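Pesquisar nesta área de ajuda Pesquisar Limpar

Perguntas frequentes: recolha de demonstrações com garra manual

A que se aplicam estas regras?
A todas as demonstrações gravadas com garra manual nas bancadas de Clellton e Florbridge. As sessões de teleoperação seguem o procedimento Stavetti, publicado em separado.

Quem pode operar a garra?
Operadores com a formação interna concluída e 2 sessões acompanhadas. A lista de operadores habilitados é mantida por Marit Boström.

O que se verifica antes de gravar?
Aperto dos parafusos das placas de base, estado da superfície dos dedos e limpeza dos marcadores fiduciais. Cada dedo tem o seu marcador e ambos devem ser lidos com a garra aberta e fechada. Um marcador riscado é substituído; não se retoca a caneta.

Como deve estar a bancada?
Os objetos da tarefa ficam todos sobre o tampo, ao alcance do operador sem deslocação dos pés. Utensílios de cabo comprido contam como objetos da tarefa e constam da ficha.

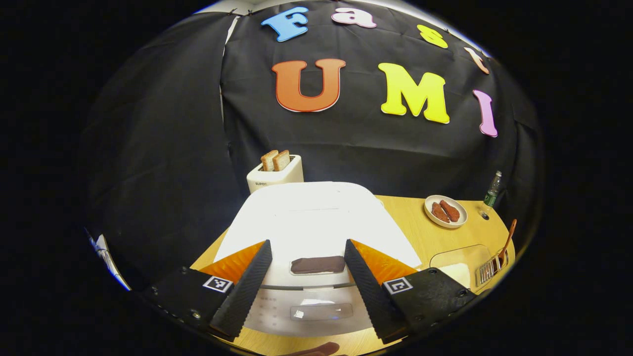
Página alterada pela última vez em: 2022-11-10

Pode usar-se comida verdadeira?
Sim, nas tarefas de cozinha. A ficha indica o alimento e o número da peça. Alimentos que tenham tocado nos dedos da garra não são consumidos. Os dedos são limpos entre tarefas com pano sem pelo.

E aparelhos elétricos?
Torradeiras e outros aparelhos de aquecimento permanecem desligados da tomada, salvo autorização escrita na ficha. Com aparelho ligado, são obrigatórias 2 pessoas na sala. Os dedos não entram em ranhuras nem tocam em superfícies de aquecimento.

Há requisitos de iluminação?
A exposição é verificada com os objetos já colocados. Superfícies brancas saturam com facilidade; se os contornos do aparelho se perderem na imagem de teste, reduz-se a luz frontal. O fundo deve ser mate.

Quantas demonstrações por sessão?
Máximo de 47, com pausa após cada 20. A contagem inclui as rejeitadas.

Quando se rejeita uma demonstração?
Perda prolongada de um marcador, contacto da mão livre com um objeto, queda de objeto fora do tampo ou alteração da disposição durante a gravação. A rejeição é registada com o código respetivo. O ficheiro não se apaga.

As marcas visíveis nos produtos têm de ser tapadas?
Não, para uso interno. Antes de entrega a terceiros, o conjunto passa pela revisão Bhutto.

Quando é a próxima revisão das regras?
Em março. Propostas de alteração devem indicar o número da ficha e a regra em causa.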